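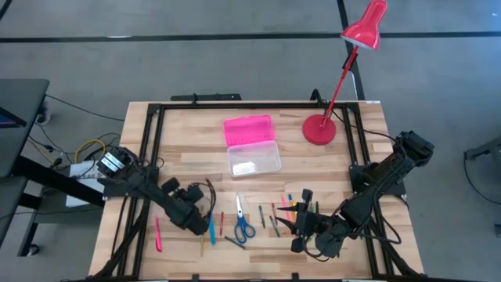
Kęstutis Kļaviņa asked us in April whether the planner could be told to leave one arm out of a task entirely, without editing the cell file. It can, and the setting he was missing is now on the first tab of the task editor. His wider point was that the old page made Coleo sound like a single program when it is four, and that he had to install it twice before he understood which part did what. The page has been rewritten with that in mind.

Coleo Bench
Control and planning software for two-arm tabletop cells
Current release: 10
Part number: 1128

What it is

Coleo Bench runs two small arms that share one work surface. It takes in camera images, works out what is lying on the table, decides which arm should pick up which item, and sends both arms on paths that keep them clear of each other and of the fixed parts of the cell. It was written for sorting and putting-away work with small everyday items: pens, markers, scissors, cases with hinged lids, and things of that size.

It does not come with arms, grippers or cameras.

What is in the package

Zerkell — perception. Finds items on the table and gives each one a position, a long axis and a grasp point. Thin items are handled as lines, so two pens lying almost parallel and close together are kept apart in the item list. Items partly hidden by a gripper stay on the list with a lower score and are checked again when the arm moves away.

Rätsep — planning. Assigns items to arms and builds the paths. Each arm has a home zone and there is a shared zone between them. Only one arm may hold the shared zone at a time unless you turn on close work in the cell file.

Jirner — calibration and cell setup. Used on the first day and after anything has been moved. Stores the table, the frame and the fixed obstacles in one cell file.

Coleo Run — the operator screen. Start, pause, step, log.

Setting up a cell

1. Mount both arms and run the cables so that they can't be pulled tight at full reach.
2. Open Jirner and choose New Cell.
3. Enter the table size and the height of the frame rails above the surface.
4. Touch each gripper to the four table marks. Jirner asks for the left arm first.
5. Add the fixed obstacles. Desk lamps need two shapes, one for the base and pole and one for the shade. Brackets and clamps on the frame can be entered as plain boxes.
6. Mark the container. For a case with a lid, enter the tray and the open lid separately.
7. Save, then run the dry pass with nothing loose on the table.

The dry pass visits 15 points per arm. If any point fails, Jirner shows which arm and which obstacle were involved, and you can adjust the shape on the same screen.

Cameras

Zerkell works with a camera on each gripper, a fixed camera beside or above the table, or both. With gripper cameras only, the arms do a short look-over before the first pick. With a fixed camera as well, the look-over is skipped and the gripper cameras are used for the last part of the approach.

Light wood with a strong grain used to produce false thin items in release 9. The surface model in release 10 is taught from the bare table during the dry pass and this is no longer a problem on the tables we test with. Black pens near a black rail can still be missed. Move the item boundary in from the rail if you see this.

Clear containers

A clear plastic tray has few edges that a camera can rely on, so Zerkell does not try to find it by its walls. It uses the lid, if the lid is a solid color, or the tray outline saved in the cell file. Anything already in the tray is treated as contents and is not picked unless the task says so.

Using one arm only

Open the task, go to Arms, and set the arm you don't want to Parked. It moves to its park pose and Rätsep treats it as a fixed obstacle until you change it back. Park poses that sit over the work area are allowed, but items under the parked gripper will be marked as blocked.

Limits

Maximum item length is 260 mm. Longer items are listed but not assigned.
Scissors are picked by the handles only. If the handles are covered, the item is skipped and logged.
Coleo Run's Stop button is a software stop and does not replace a wired emergency stop.
Lids are not opened or closed by the standard task set. Lid tasks can be written in the script editor.

Licensing

One license covers one cell with two arms. Zerkell and Rätsep are not sold apart. Jirner may be installed on as many computers as you like, and cell files can be copied between them.

Updating from release 9

Cell files open without changes, but the surface model has to be taught again, so leave time for a dry pass. Scripts that call the old park command will still run and will write a warning to the log.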